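Coat rack keeps tipping over in the kitchen entry

Mared Ruddock
We moved into a rental in May and the only place for coats is a bit of wall between the kitchen doorway and the end of the counter. I bought a Ketik stand, the tall kind with pegs at the top, secondhand. With two winter coats on one side it leans, and it has gone over twice. The landlord says no holes in the walls. It's 572 dollars to get the deposit back if I drill, so I'd like to avoid that. Is there a way to keep it upright, or should I just get something else?

Casimiro Moya
Mine did the same. Put the heavy coats on opposite sides and leave the top pegs for hats. Also check the feet. One of mine was short and a felt pad fixed it.
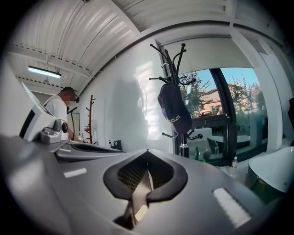
If that doesn't do it, weight the bottom. I used a flat barbell plate, but a bag of sand works too. Narrow racks with all the pegs near the top, like the reddish-brown wooden one against the white wall, carry the load high up, so the weight has to go as low as you can get it. Stand it close to the wall and keep wet coats away from the soap and the counter if you prepare food there. I would also leave enough room to get through the doorway with grocery bags.

deltent_538
get hooks that go over the door

Mared Ruddock
There is no door on that doorway, just the frame, so over-the-door hooks won't work. I moved the coats to opposite sides and put a pad under one foot. It's better. I'll look for a plate this weekend.

Related
Removing old adhesive hooks without pulling off paint
Is a Fletum shoe bench too deep for a narrow hall?
Where to keep coats in a small kitchen
Soap dispenser pump sticks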